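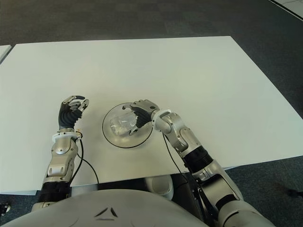 The inventory of the Clorlow office was to be completed by six o'clock on Wednesday, and by four Yao-tsung Cheung had reached the last room. The lease required a schedule of contents in duplicate. Each item was to be entered by room, by position and by condition, and the condition was to be one of the four words printed at the foot of the form: sound, worn, damaged, absent. He entered the carpet first, dark grey, sound. He entered the white table, rectangular, unmarked, sound. On the table was a round transparent dish with a thin black rim, and in the dish a clear plastic cup with ribbed sides lay on its side, the open end to the left. He wrote down the dish. He held the pen over the next line and did not write down the cup.

The difficulty was one of classification. Section 2 of the schedule dealt with contents, and Section 10 with waste. A dish was contents. A plastic cup, in every other room he had done that week, had been waste, and had gone under the heading "sundry, to be cleared" at a fixed charge to the outgoing tenant. But a cup inside a dish could be read as part of a set. The guidance notes, issued by Favlow and revised in November, said that an article placed in or upon another article for the purpose of its use should be entered with that article as a single item. They did not say how purpose was to be established.

He telephoned the office. The line was answered by Yang, which was the name of the firm and also, by coincidence, of the man who answered its telephone.

"Is there anything in the cup?" said Yang.

"No."

"Is there anything in the dish?"

"The cup."

There was a pause in which a drawer was opened and shut.

"Was it put there or did it fall over there?"

Cheung considered this. A cup that had been stood upright in the dish and had then gone over would lie much as this one did. A cup that had been laid in the dish on purpose, to stop it rolling off the table, would lie in the same way. He said that he could not determine it from the position.

"Then it's a matter for the tenant," said Yang.

The tenant was Disora. Disora had ceased to answer letters in the summer. Its deposit stood in a separate account, and the charges from the schedule would be taken from it line by line until either the schedule or the deposit ran out. Cheung had no view on the deposit. He had done 98 rooms for the firm and had been thanked for the accuracy of one of them, a store room with a sink.

He went back to the form. If he entered the cup under Section 10, the clearance charge applied, and the dish would be left on the schedule by itself, a dish for holding nothing. If he entered it under Section 2, he would have to give it a condition. He looked it over for cracks, from each side of the table in turn, without lifting it. The notes were clear that articles should be assessed where they lay. The ribs on the wall of the cup made the inspection slow, as each one caught the light and had to be told apart from a split. He found no split.

It occurred to him that he had spent longer on the cup than on the whole of the corridor. The corridor had contained 80 metres of skirting board and he had passed it at a walking pace, writing "sound" on the clipboard without stopping. He did not think that he had been wrong about the skirting board. He did think that if he had been asked, on the stairs, to say what colour it was, he would have had to go back.

At twenty to five he wrote: Dish, round, transparent, black rim, with cup. He read it through. He struck out "with cup" and initialled the deletion in the margin, as the notes required. Then he wrote "containing cup", which committed him to less. Under condition he put "sound" and, after a moment, added the letter s in brackets after the word "item", so that the entry could be taken either way by whoever was paid to take it.

The second white table, which stood beside the first with a narrow band of carpet between them, took him under a minute. He signed both copies, dated them, and put one in the envelope for Disora, at the address from which the last three had come back. He switched off the light, locked the door and had gone down one flight before he went up again and unlocked it, to check which way the cup was facing. It was facing left. He had not put that down, and there was no box for it on the form.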